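Gilbridge Community Help > Kitchen and Table > Bread baskets

Cleaning a woven plastic bread basket, and crumbs in a table join

Posted by Fadime Uçar, 8 December 2020

I have taken over the tea table at our hall and inherited an orange woven basket for the rolls. It is the wicker-look sort with a thick braided rim. Crumbs and flour get between the strands and a dry cloth only pushes them further in. Can it go in a bowl of hot water, or will it lose its shape? I don't know the make.
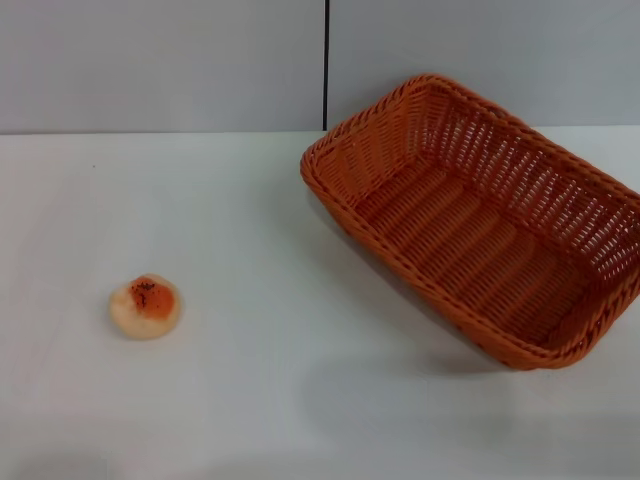
The basket, with one small roll for size.

My second problem is the tables. They are plain and pale and wipe down well, but where two panels meet there is a thin gap, and I am never sure the crumbs are out of it. I have tried a damp sponge and it leaves a grey paste behind.
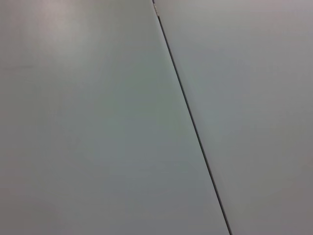 Replies

Keith Waaka

Warm water is fine, I wouldn't go hotter than you can keep your hands in. Turn the basket upside down first and tap the base over the sink. Then a squirt of washing-up liquid and an old nail brush, working along the ribs on the floor of the basket and then across them. Do the rim last, as the braid holds more than you'd think. Rinse it under the tap and stand it on its end on a towel overnight. If you put rolls in while the base is damp they go soft underneath.

We have 16 of these at our place, bought from Yaman in April, and they all get done this way. One went through the dishwasher and came out with a bent side.

For the table, don't wet the join at all until it's clear. Hoover along it with the narrow nozzle, then run a dry pastry brush down it, then hoover again. Wipe afterwards with the cloth wrung right out.
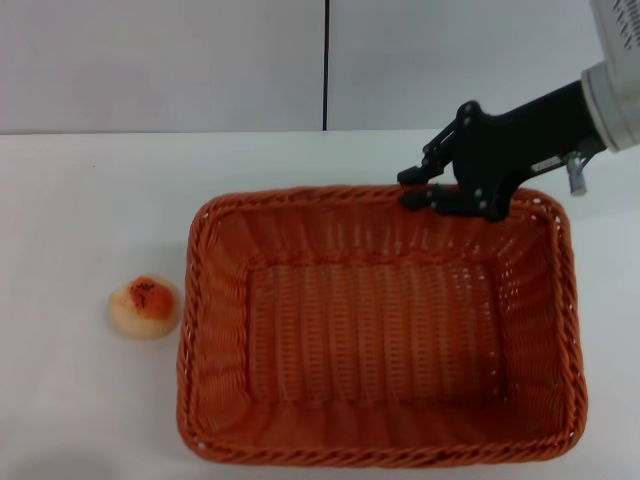 Basket and bun, with a black robot gripper at the far rim

Hạnh Trịnh

I agree with the above about the dishwasher. I would also put a cloth or paper napkin in the bottom before the bread goes in. The sides are open weave so crumbs will still drop through on to the table, but the floor of the basket stays much cleaner and you can shake the napkin outside. Buns with a glossy top are the worst for sticking, so give those a plate.

On the gap, a wooden cocktail stick laid nearly flat will lift anything stuck. Don't use a knife, it will mark the edges.
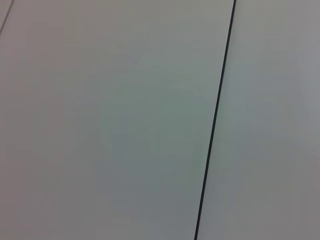
The join between two panels, close up.

Taner Gezer

just buy a new basket, they are cheap. Wutex do one with a solid bottom. no idea about the table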